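Gernbridge Technical College
Introduction to Automation, Unit 7: Choosing a gripper kit
Handout for the lab section, revised 1/1/25

What we're covering
Last unit was all about arms. Now we get to the end of the arm, the part that touches things, and I think it's the best part of the course! We'll look at the Pisteck handheld gripper kit, made by Dalard, and ask what a small shop would want to know before ordering one.

What comes in the kit
You get the handheld gripper with its wide-angle camera, 2 sets of soft fingertips, a charging dock and the Hakim software for sorting recordings. A person holds the gripper and does the job by hand, and the software saves each try as one recording. Later the recordings are used to train an arm fitted with the same fingertips. No code to write at this stage, which is why I love it for a first-year class.

The fingertips
The soft set bends around odd shapes and is kind to anything you wouldn't want to squeeze. The firm set is better for thin, flat parts (washers, cards, short strips of plastic). Swapping takes a small hex key and a bit of patience. Please put the screws in the lid of the case and not on the bench.

Trying out the kit: the bin task
Clear storage boxes make a great test. The walls are hard for a camera to make out, they throw back the room lights, and a pale floor under bright lights can wash out to almost nothing. Dark parts and small colored parts also behave very differently in the same box. If a kit can cope with that, it has a fair chance with cardboard trays and metal pans.

For the written review, plan on 100 recordings per team. My own set ran to 103, as I got carried away. Keep the early clumsy ones in a separate folder and look back at them in the second week. You'll be amazed how much smoother you get.

What to write up
Comfort in the hand over a full session. How the grip feels with each fingertip set. Time lost to charging and to swapping tips. How well Hakim lets you find one recording among many. Whether the printed guide matches the kit (page 7 of ours shows the older dock).

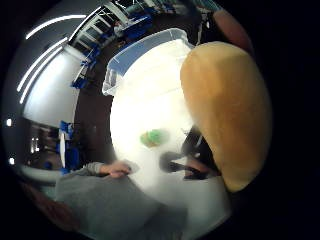

Do we need to own a robot arm before the kit is any use?
You can start without one. Recording and sorting need only the gripper and a laptop, and the arm comes in when you're ready to test what the recordings have taught it. A shop could spend January collecting and make up its mind on the arm afterward.

A note on price
Dalard sells the kit with or without a year of Hakim. Compare both in your review, and include spare fingertips in your totals, as the soft ones do wear.

Reading for next time: the fingertip chapter in the Pisteck guide, plus the calibration page at the back. Bring the hex key.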